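Felt slippers: how do I get them to lie flat for stitching?

Hedvika Havlíček
30/08/2020

Hi everyone! I've fallen head over heels for making soft slippers at home (my sister started me off in May and now there's no stopping me). My trouble is the edge. Once the two layers are together the whole thing curls up, and my stitching wanders all over the place, especially near the opening. I'm using the Brurnanico pattern with a thick felt. Any tricks for keeping it flat while I sew? I'd love to have a pair ready for my dad!

Vratislav Vrabec

Oh, you're going to love how these turn out! Lay the slipper on a bare table and smooth it from the toe back to the opening with your palm. Then clip the two layers every inch or so and take each clip off as you reach it. I also go for a darker thread on the edge, it looks great on teal and you can see right away if your line drifts.
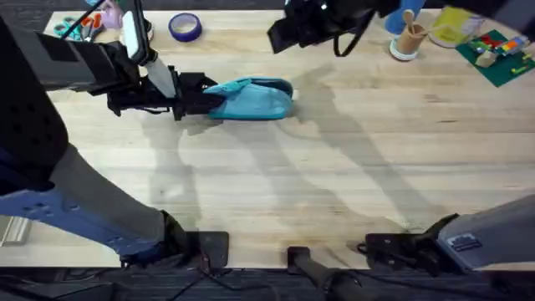 Teal with a darker stitched edge, lying flat. Scissors and blue painter's tape at the back of the table.

Painter's tape is wonderful for this, by the way! Stick a strip down just inside the edge and sew alongside it, then peel it off slowly. Try it on a scrap first, some felts get fuzzy. And leave the opening until last, it stretches if you handle it too much.

Igor Slanina

just iron it

Kamil Rusnák

Igor's right that pressing helps, but put a cotton cloth on top and keep the iron on low if there's any synthetic in your felt. I leave mine under a couple of heavy books overnight and it's so much easier to sew the next day. Have fun with them, and please show us your dad's pair!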